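Skikovard Forum > Small Business Packing > Boxes and Mailers

Flat-packed boxes with a round hole near the edge – fold by hand or give up? 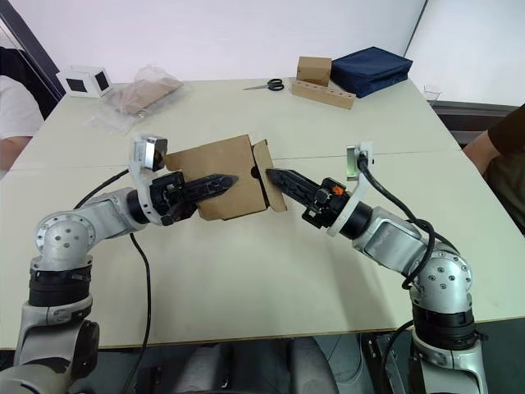
One of the brown boxes, partly folded, with the rest of the table.

Posted by tirta_t

Hello all. I am Tirta Tarigan, I sell small ceramic lamps and I have changed my boxes in May. Before, I bought boxes already glued from Sitompul and they took one full wall of my storage. Now I buy the flat ones and fold them when an order comes in. The storage is much better. The folding is not.

My problem is the panels. When I bring the two sides up, they do not stay at a straight angle. They lean, and when I let go of one side to fold the other, the first one opens again. You can see in the picture that the panels are at slight angles, this is how it usually looks in the middle of the work. The box has a round hole near the right edge. I want to keep the hole because I pass the lamp cord through it, so please do not tell me to buy boxes without a hole.

My questions are these. Do you crease all the lines first, or do you fold one time and tape? And does it matter which side the hole is on when you start?

I have 2421 of these boxes, so changing the supplier is not possible for a long while.

---

Posted by boxwife

2421! You are a brave person.

Crease everything first. Every line, all the way over, flat, and press with the side of your hand or with a ruler. Then open it again and fold the box properly. If you skip this, the cardboard remembers it was flat and wants to go back there.

---

Posted by Marlow_prints

I don't agree with boxwife about every line. If the board is thin it is fine, but with thicker board you weaken the corner when you bend it all the way over, and then you get a split on the outside after the parcel has been thrown around by the carrier. I go only to a right angle, maybe a little more, and hold it there for a moment.

Tirta, how thick is your board?

---

Posted by tirta_t

I have measured it and it is 2 mm. I don't know if this is thick or thin for other people.

---

Posted by boxwife

That is thin. I have folded boxes like this for 9 years and I don't remember a split corner from creasing. From a wet porch, yes. From creasing, no.

---

Posted by Marlow_prints

Well, I have had them. It depends on which way the waves inside the board run. If the fold goes along the waves it is easy and it can also crack easily. If the fold goes across the waves it fights you. Look at the cut edge and you will see it. Please try both ways on a few boxes before you do a whole pile.

---

Posted by su_chen_f

Su-chen Fang here, I pack tea sets and sometimes clocks. I want to add something about the hole, because my clock boxes have one also.

A hole close to the edge makes that panel softer. When you push on the panel near the hole, it bends at the hole and the fold line goes a little bit wrong. So I put my fingers on the other part of the panel, far from the hole, and I fold the side with the hole last. When the other sides are already standing they help to hold it.

Also I keep the box low, almost on the table. Some people lift it up in the air to fold, and then there is nothing to push against.

---

Posted by tirta_t

Thank you, this is very useful. In my picture the box is a little above the table, so maybe this is one part of the problem. I will try with the bottom pressed down and the hole side last.

About the waves – I have looked, and the long folds go across them. So Marlow_prints is right that it fights me.

---

Posted by grumpy_depot

Different subject, but what is in the plastic bag at the back? Are those more boxes?

---

Posted by tirta_t

Those are flat pieces of cardboard. I use flat pieces as dividers, one goes between the lamp base and the shade. I leave them in the bag until I need them, if not they collect clay dust and the dust goes on the glaze.

---

Posted by grumpy_depot

OK. I would take them out of the bag before starting. Fishing in a plastic bag for every box is a lot of lost time, and the noise of it makes me crazy. Put them standing in a tray.

---

Posted by su_chen_f

I would keep the bag if the room has dust. You can cut one side open with the scissors and fold the plastic over the pieces when you stop for the day. Then it is quick and also clean.

And move the scissors nearer! At the back edge you must reach over the box each time. Mine are on my right side, next to the tape, always with the points away from me.

---

Posted by grumpy_depot

Agree about the scissors. Still don't agree about the bag.

---

Posted by Marlow_prints

For folds across the waves there is one more thing you can do. Lay a steel ruler on the line and go over it with something blunt. I use a bone folder from Drelavano but the handle of a spoon is also fine. Press two times, lightly, not one time very hard. After that the fold comes up straight and it doesn't open so much.

For thin board I will accept that you can then fold it all the way over like boxwife says. So we can be friends again.

---

Posted by boxwife

I was never your enemy, I was only correct.

---

Posted by tirta_t

I come back with a report. It is 16th September today and I have done three evenings with the new way.

First evening I creased all lines by hand and nothing else. Better, but the long sides were still leaning.

Second evening I used the spoon handle and the ruler. Much better. It is slow for the first boxes and then the hand learns it. I do the creasing for a pile of 7, I put them flat to one side, and then I fold all 7 one after another. This is faster for me than to finish each box alone.

Third evening I did the same and also left the hole side for last, as Su-chen said. Now the panel with the hole stays flat and the cord goes through without bending the edge of the hole. Before this, I had some boxes where the hole became a little oval and the cord plug did not like to pass.

The scissors are now on my right. The bag is cut open on one side. Sorry, grumpy_depot.

---

Posted by grumpy_depot

I will survive.

---

Posted by cadach_user_kl

I read all of this because I have the same kind of box from Cadach, only bigger. Do you tape the bottom before or after you put the lamp in? With my boxes, if I tape the bottom first, the sides pull inside and the dividers don't fit well.

---

Posted by su_chen_f

Before, always. But fold the top flaps to the outside while you tape, then the sides cannot pull in so much. If the divider is still tight, trim a very small strip from it and don't force it.

---

Posted by tirta_t

I do it before also. I had one lamp go through an untaped bottom, in my first week with these boxes. It was the green one and I liked it.

---

Posted by Marlow_prints

Oh no. Sorry for the lamp.

One last question from me – do you cover the hole with something for shipping? An open hole lets water in.

---

Posted by tirta_t

Yes, with a square of paper tape, from outside. The customer can remove it without a knife. Inside there is a plastic sleeve on the lamp, so a little water is not a big problem.

Tags: flat boxes, creasing, dividers, lamp packing

Related threads
Paper tape does not stick in a cold room
Best tray for standing dividers?
Sitompul glued boxes, who still uses them
How do you store half-used packs of cardboard
Bone folder or spoon – show your tools
Packing clocks without stopping the hands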